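Home | Notebook | Software | Calibration | Archive

Preltdale Manipulation Laboratory
Shared Notebook, Software Section
October 12, 2021
Subject: Wrist-image time stamps and blur gating in the Hosoda perception node

Purpose

The grasp estimator in Hosoda continues to return lateral offsets during the approach phase which do not appear when the arm is at rest. The previous entry attributed the offsets to hand-eye calibration. The calibration was repeated before the present work and the residual did not change in any meaningful way. This entry records the examination of the time stamps and of the image quality gate.

Configuration

Planner: Eltutby, main branch, with the joint velocity limits left at their defaults. Perception: Hosoda, branch "stamp-fix." Logging: Edine recorder, writing wrist images and joint states to one file per run. The exposure was fixed for all runs. Automatic gain was left on by oversight in the first run; that run has been discarded and is not included in any figure below.

Procedure

The arm was commanded to sweep sideways over the table at a constant height with the fingers open, and then to stop and hold. The same path was repeated at three speed settings. For every image, the node stored the arrival time, the driver time and the interpolated wrist pose computed from each of the two. Object positions were then projected into the base coordinates twice, once with each pose.

The total number of images retained was 1,406. Of these, 369 were rejected by the existing blur gate.

Observations

1. Arrival time is not a suitable basis for pose lookup. Projected positions shift along the direction of travel, and the sign of the shift reverses when the sweep reverses. With driver time the shift is much reduced. A calibration error would not change sign in this manner, and the calibration question is therefore considered closed.

2. The difference between arrival time and driver time is not constant. It grows when the Edine recorder flushes to disk. A fixed correction of 16 ms was tried and is adequate between flushes only. It should not be merged.

3. The blur gate computes its sharpness score over the whole image, including the part occupied by the fingers. The fingers move with the camera and the tabletop has very little texture, so the score depends heavily on how much of the gripper is in view and on whether a colored object happens to be near it. Several images with visibly smeared object outlines passed the gate.

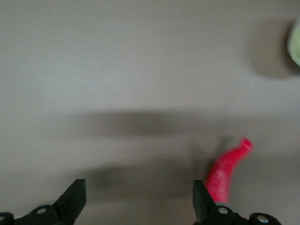

4. Shadow edges on the table were segmented as objects in a small number of images at the highest speed setting. The segmenter was trained on still images, and the soft gradients produced by the arm overhead are poorly represented in that set. The false regions were wide and low, and a simple limit on aspect ratio would remove most of them. A limit of this kind would also remove legitimate long objects, and it has not been applied.

Changes made

The pose lookup in Hosoda now uses driver time and refuses to extrapolate beyond the last joint state. If no joint state is available on both sides of the image time, the image is held in the queue until one arrives. The queue was lengthened to 2,000 entries for offline replay only; the live setting is unchanged.

A static mask covering the fingers at full opening was added to the sharpness score. The mask is stored with the calibration file so that the two cannot be loaded separately. It is not valid at other finger widths. A mask driven by the finger position reading would be preferable, and the reading is already present in the log.

Open items

- Repeat the sweeps with the masked score and select a new threshold. The old threshold has no meaning under the new score.
- Determine whether the disk flush in Edine can be moved to a separate process.
- Ask the maintainers of Eltutby whether the planner can publish its intended wrist velocity. Expected blur could then be estimated before the image is processed.
- Add shadowed tabletop images to the segmenter training set, labeled as background.
- Correct the unit in the replay script help text, which states seconds where the argument is in milliseconds.

Users replaying older logs should note that files written before this branch do not contain driver time. The node will fall back to arrival time and print a warning. Positions from those logs taken while the arm was in motion should not be compared with positions from the present runs.

Contact: Software Section, Preltdale Manipulation Laboratory | © 2021 | Back to top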